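Handheld grippers lose tracking when I reach across the table
Posted in Workshop Builds by urrego_bench, 01/03/2024

I'm putting together a pair of handheld grippers at the shared workshop in Tarstead. Each one has a marker cube on it, and the plan is to record my hand motions and play them back on a small arm later. Recording works most of the time. When I reach for something on the far side of the table, the position of one gripper jumps and then comes back. My last session had 823 frames and the left gripper was missing in 459 of them. I've redone the calibration 3 times. Clear objects are on my list of things to pick up, so I'd like this fixed first.
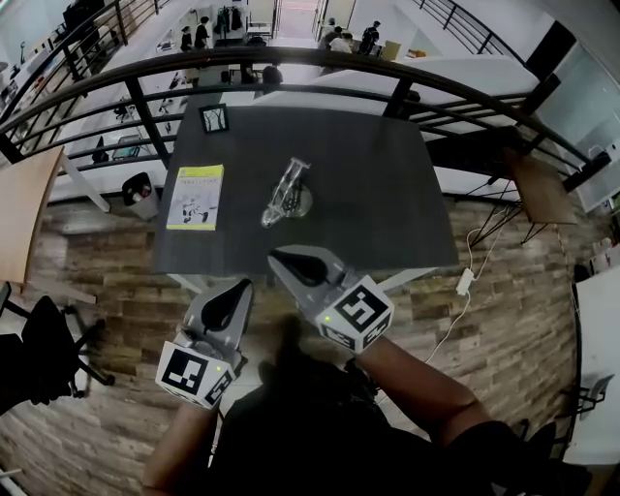 Does each cube need its own set of marker patterns?
Every face on both cubes should have a different ID, or the software can't tell left from right when only one face is showing.

After that, check how the marker positions are written in your config file. Mine had two faces swapped, and the pose flipped every time I turned my wrist. Print a test sheet, hold each face up to the camera one at a time, and write down the ID it reports. It takes 5 minutes.

Posted by zulik

Probably exposure. Lock it and try again.

Posted by Pullico

I had the same jumps on my build and it was a mix of two things. Auto exposure was one, so I agree with the post above. The other was the white border around the markers. I had trimmed mine too close to the black and detection got bad at an angle. Reprint with a wider border on matte paper and glue it down flat, no bubbles at the corners. If you still get dropouts when you reach far, add a second camera to one side. I would leave the clear stuff for the end and get a clean recording with a plain block.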